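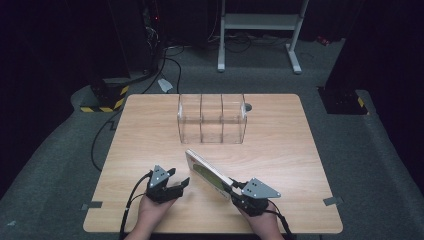
Book sorting task: progress to 12/09/2025

Prepared by Janelle Lagman for the Vuma project office

Work this period was on the book task, where thin books go upright into a clear three-compartment organizer. Demonstrations are recorded with hand-held grippers, one in each hand, and the policy is trained on those recordings alone.

Data collected

We set a target of 300 demonstrations and reached it. Maricel Samonte and Cosmin Toma did all of the recording. Every demonstration begins with the organizer empty. We dropped 57 of them during review, most for tracking loss when one gripper passed over the other. The rest have been trimmed and labeled.

Method change

In the first batch the operators picked up each book by the middle of the spine. The trained policy copied this and often hit a divider on the way in. Rommel Talavera suggested holding the book near one end and turning it before the approach. The second batch was recorded that way, and contact with the dividers went down in the replay checks. We have not yet run the new policy on the arms at the Grirnley lab.

Problems

The clear walls are still hard for the depth estimate. Tamsin Thibodeaux is testing a version that uses color input only. Training takes six hours per run on the current machine, so we can compare few settings in a week.

Next steps

Five test sessions on the arms are planned before the end of September. We will report success rates for both batches separately. No change to the budget is requested.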